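Slow broadband at Sovadcombe, continued

The line syncs at 64 Mbps at the router, but the back bedroom was getting 8 over wifi. I moved the router off the floor on Wednesday and changed the channel from auto to a fixed one. No change in the bedroom. 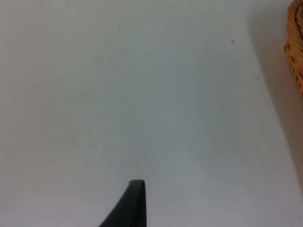

So I ran a cable along the skirting to a second access point, a Brurnetent, set to the same network name with its power turned down. Laptops now hand over on the landing. Ping to the Clastport exchange is steady, with no drops in 200 packets. 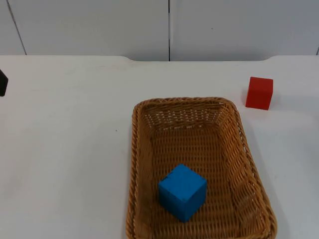
Lodhi commented that turning the power down does more than the channel ever will, and asked if the old router still hands out addresses. It does. The access point is in bridge mode, and I've left DHCP alone.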